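Would I pay for a pretend bedroom?

March 17, 2020

I have been putting off writing about Zurus for a fortnight, mainly because I kept changing my mind. It's the room simulator from Wurlow, the one that lets you practise pick-up jobs on a computer before you let a real arm anywhere near your furniture. You rent it by the month, you choose a room, you scatter some bits and bobs on whatever surface you fancy and off you go. I went for the bedroom (of course I did, the kitchen is what everybody reviews) and set about picking things up off the bed.
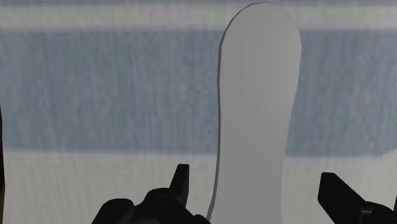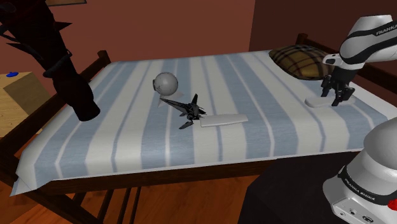
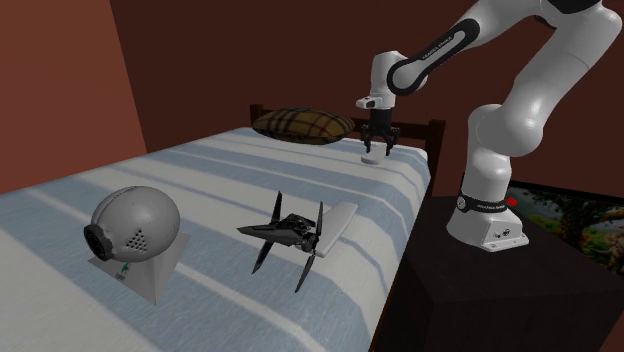 Sfakianakis wrote to me after I mentioned all this in my last post, saying that a simulator is only worth the money if the mistakes you make in it are the same ones you'd make at home, and that most of them let you off far too lightly.

I've been chewing on that ever since, and I think it's mostly right. A bed is a horrid place to pick things up from! It's soft, it gives when you press on it, and a thin flat thing lying on a cover is about the meanest job you can hand to two stiff fingers. On my own spare bed at home a coaster sinks in a bit and tips when you nudge it. In Zurus the cover looks lovely, all stripes and soft shadows, but as far as I can tell it behaves like a tabletop with a nice print on it. So I got cocky. I had a run of 13 clean lifts in one evening and went to bed feeling like a genius, and I'm fairly sure a real mattress would have wiped the smile off my face by the second go.

Still, I'd rather be cocky on a screen than poking holes in the good bedding. And there's plenty I like. Swapping between the view of the whole room and the close-up at the gripper is quick, and the close-up taught me more than the manual did. From across the room you think you're lined up beautifully. Then you switch to the near one and find a great big gap on one side, or that you can't make out which way a plain grey thing is facing. I now check the close view every single time before I go down, and I never used to bother.

The help pages are another matter. There are 71 of them and they read as if they were written for people who already know the answer. I wanted to slow the fingers down for the last little stretch, which you'd think would be a common enough wish, and it took me two evenings to find the setting. It lives under "Contact". Fine, but put a line about it somewhere near the start, please. Vikcombe, whose rival package I tried last year, has plainer rooms and a much uglier bed, but I was up and running before my tea went cold.

Then there's the price. The basic plan gets you eight rooms, and I can't imagine a hobbyist needing more than a couple. What I'd want is a cheaper plan with fewer rooms and a proper squashy mattress in one of them. I've put that to Wurlow by email and had a friendly answer that promised nothing, though it did say an update is due in April.

So would I pay for it? For one more month, yes, and I already have. I want to see whether the update does anything about soft surfaces. If the bed is still as hard as a worktop after that, I'll probably go back to Vikcombe and put up with the ugly one.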